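Town Council Approves Reuse Plan for Former Dellutholm Warehouse

5 min read

12 shares | 13 comments

ZIMHAM – The town council has approved a plan to turn the former Dellutholm distribution warehouse into a public market and storage facility, ending a long period of uncertainty over one of the largest vacant commercial buildings in the district. The decision, taken at the July session, permits a change of use for the ground floor and authorizes the town to enter into a lease with the property's owner, Madby Holdings.

Under the plan, the main hall will be divided into an indoor market, a shared storage area for small traders and a loading zone open to the public during posted hours. The upper offices are not included in the lease and will remain closed until a separate fire safety review has been completed.

The building has been without a permanent tenant for several years. During that time it has been let for short periods to seasonal businesses, and the council received repeated inquiries from residents about its future. A public consultation held in the spring drew 574 written responses. According to the summary published with the council papers, most respondents supported a market, while a smaller group asked that the site be used for housing. The planning department advised that housing would require the hall to be demolished and that the cost of clearing the site could not be met from present funds.

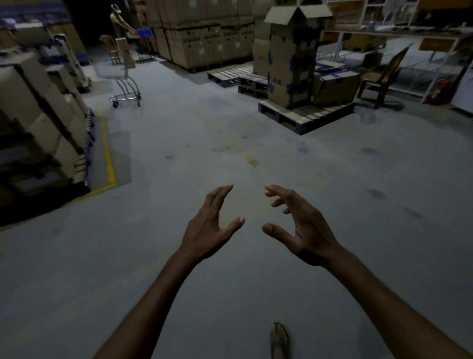 The approved plan provides 1,598 square meters of usable floor space on a single level. The department noted that a single level was a significant factor in its recommendation, as the existing market on Ateş Street is spread over three connected buildings with steps between them. Traders and customers with limited mobility have raised this matter with the council on a number of occasions, and an access survey carried out last year found that two of the three buildings could not be fitted with ramps of an acceptable slope.

The Ateş Street market will continue to operate during the transition. Traders who currently hold a full license there will be offered a stall in the new hall before any places are advertised to others. Rents for transferring traders will be held at their present level for the first 13 months. After that period, a single rate will apply to all stalls of the same size. The council has asked the licensing office to write to each license holder with the terms of the offer, and replies will be accepted until the end of September.

Several traders who spoke during the public portion of the session expressed concern about foot traffic. Ateş Street lies within a short walk of the rail station and the town's main bus stops, while the Dellutholm site stands on the eastern side of the ring road. In response, the transport department confirmed that the existing eastern bus route will be extended to stop at the site entrance, and that a new pedestrian crossing has been included in the roads budget. The crossing is expected to be in place before the first stalls open.

Parking was also discussed at length. The site has a paved yard on its northern side that was used by delivery vehicles when the warehouse was in operation. The plan converts most of this yard to public parking, with a separate lane reserved for traders in the early morning. Parking will be free for the first 2 hours. Residents of the streets nearest the site asked the council to consider a permit scheme in order to prevent overflow parking outside their homes, and the transport department agreed to report back on this request within six months of opening.

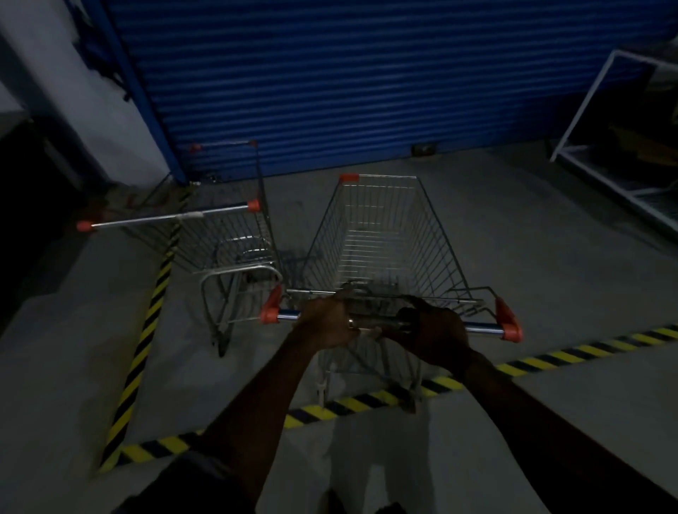

Works and Timetable

Interior work is due to begin in October. The first phase covers lighting, drainage, heating and the electrical supply, all of which were found to fall below the standard required for a public building. The second phase covers stall construction, signs and public restrooms. The contract for both phases will be put out to open bid, and the council has stated that preference will not be given to any firm that has previously worked on the site.

The total cost of the works has not been made public while bids are being sought. The finance department informed members that the sum falls within the amount set aside for town center renewal and that no new borrowing will be needed. Part of the cost will be recovered through stall rents over the term of the lease, which runs for 20 years with an option for either party to withdraw at the halfway point.

Members questioned whether the lease protected the town sufficiently in the event that the property changed hands. The legal department advised that the terms would bind any future owner and that Madby Holdings had agreed to give the council first refusal should the building be offered for sale. One amendment was accepted during the debate, requiring the owner to pay for any repairs to the roof and outer walls that are identified before the handover date. A second amendment, which would have delayed the decision until the autumn, was defeated. 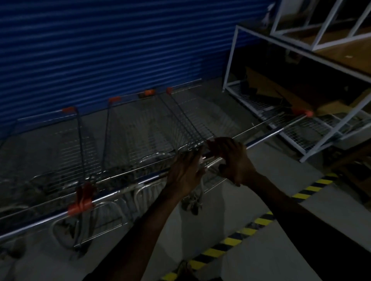 The storage area is intended for small businesses that do not have premises of their own. The economic development office reported that demand for such space has grown steadily, particularly among food producers and repair businesses operating from home. Units will be offered on a monthly basis in three sizes, and the office will keep a number of the smallest units for businesses in their first year of trading. Applications will open in the new year. Goods that are flammable or that require refrigeration will not be accepted in the first phase.

Opening hours for the market have been set provisionally at 8 a.m. to 6 p.m. The council considered a proposal for a weekly evening market but deferred it until the effect of noise on neighboring homes has been assessed. The assessment will be carried out by the environmental health office once the hall is in use – the office advised that measurements taken in the vacant building would be of little value.

The future of the Ateş Street buildings was not decided at this session. The oldest of the three is listed as a structure of local interest and may not be altered on the outside without consent. Suggestions submitted during the consultation included a library annex, a youth center and workshop space for the technical college. The planning department will prepare a paper on the available options, and residents will be invited to comment before any proposal is brought to a vote.

The full plan, together with the consultation summary and the access survey, may be read at the town hall reception desk during office hours. Printed copies are available on request for a small fee. Two drop-in sessions for traders will be held at the town hall in August, at which staff from the licensing and transport departments will be present to answer questions about the move. Traders who are unable to attend may submit their questions in writing to the licensing office and will receive a reply by mail.

Share this story | 13 comments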